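# In defence of the scruffy old bin

I have a soft spot for a beaten-up bin, and I think more people should. By bin I mean the open sort, four sides and a floor, that you tip small things into when you haven't decided where they belong. Every shed I've ever liked had one. My dad's had two, and you could find the right washer in either of them faster than in the labelled drawers my mum gave him one March (lovely drawers, I have them still, and they're full of labels).

My friend Kha Tô disagrees with me, and warmly. Kha's garage in Prekusberg is a marvel, with 900 little compartments and a colour for every size of screw, and I'm always a bit frightened to put anything down in there. We've argued about it over more cups of tea than I'd care to admit, and neither of us has budged. 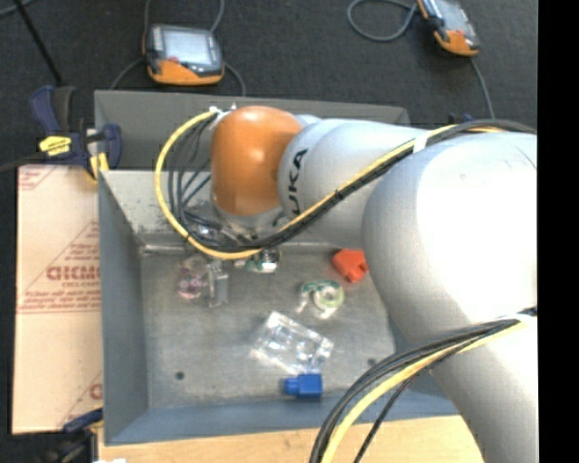 What I keep coming back to is the floor. A grey floor covered in scratches has been used, and you don't feel precious about adding another one. You drop your bits in and they scatter wherever they like, and when you want something you look across the whole lot at once, which is a pleasure all its own! Drawers only ever show you what you've already guessed is inside.

I'll grant Kha that an open bin has its limits. Past a certain depth it's just a heap, and my own rule is to keep things to a single layer, so that I can always see the bottom. I also give mine a proper sort every 4 months or so, with the radio on, and I'd be sorry to give that afternoon up.

So if you've got a scuffed old bin out the back and you've been eyeing off a shiny new organiser, I'd hang on to the bin a while longer. Give it a wipe if you must. I'd leave the scratches alone.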